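FOR IMMEDIATE RELEASE
07/02/2023

Metau Market Kitchen opens its doors in Kondley this September

KONDLEY – After a long winter of planning and a good many pots of coffee, Metau is delighted to share that its new Market Kitchen will open in September in the old Mosquera seed store, just across the road from the Kondley farmers' market. It will be a place where neighbors can learn to cook what grows close to home, and we could not be happier to be setting up our stoves in a building so many local families remember fondly.

The kitchen will offer 11 evening classes in its first season, each one built around produce that is ready to pick that week. There will be soups and pickles, a night given over entirely to beans, and a Saturday morning session for children who would like to bake (grown-ups are welcome to stay and help with the eating). Classes last two hours and end with everyone sitting down together at the long table by the window.

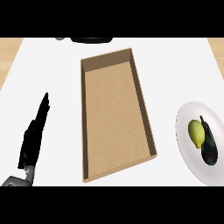 A lemon and an eggplant on a white plate.

Eggplant will have an evening all to itself early in the season, when the growers at Uron Farm expect to have more of it than they know what to do with. Guests will learn to roast it, mash it and stew it slowly with tomatoes, and they will take home a recipe card for each dish.

Metau began as a single soup stall at the Kondley market, and the new kitchen has been paid for in large part by the people who used to line up there. Around 400 households gave to the building fund, some with a few dollars and some with a good deal more, and every one of them has our warmest thanks.

Booking opens later this summer at the Metau stall and at the Kondley library desk. A number of free places will be held at every class for anyone who would find the fee a stretch – please just ask, and there are no forms to fill in.

Press inquiries: Metau Market Kitchen, Kondley

###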